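Folding towels on the bed

A kitchen worktop is too narrow for bath towels and the ironing board is worse. The bed is the biggest flat surface in most homes, and at the right height it saves your back. Strip off the duvet and pillows first, pull the fitted sheet reasonably tight and work from one side.

Give each towel a hard shake as it comes off the line or out of the dryer. This lifts the loops and gets rid of most of the creasing. Check the hems while you have it in your hands and put anything with a pulled thread to one side for mending.

For a bath towel, fold in half lengthways, smooth it with your forearm, then fold in half again the same way. Bring the short ends together and fold once more. Hand towels need one fold fewer. If your shelves are shallow, fold in thirds instead, and measure the shelf before you do the whole load – ours at Claltemance were 9 inches deep and I had to start again.

Finish each one by squaring it up. Tap the sides in with the flat of your hands until the edges line up, and leave it lying flat while you do the next.
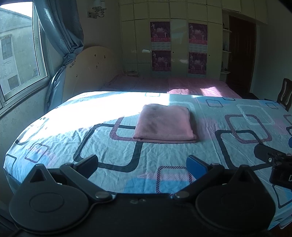 Pink towel folded and squared on a patterned fitted sheet.

A patterned sheet can be useful for lining up, provided the print has some straight runs in it. Lay the long edge of the towel along one of them and you will soon see if the fold has gone crooked. On a plain sheet, use the edge of the mattress.

If the sun comes in on the bed, fold there by all means, but don't leave coloured towels lying in it all afternoon. Pinks and dark blues fade first, and they fade along the top fold, so you get a pale stripe when the towel is opened out.

Stack with the folded edge facing the front of the cupboard. Eight bath towels is as high as I would go, as the pile starts to lean after that and the bottom one goes flat. New towels go in at the bottom and you take from the top, so they all get the same wear.

Towels that feel at all damp in the thick part of the hem should go back on the airer. Put away like that they will smell by Friday, and so will whatever is next to them.

Fabric softener makes towels slippery to fold and less absorbent. Half a cup of white vinegar in the rinse, every few washes, does the job for less money.

See also: Fitted sheets, folding and storing – Airing cupboards – Mending a pulled loop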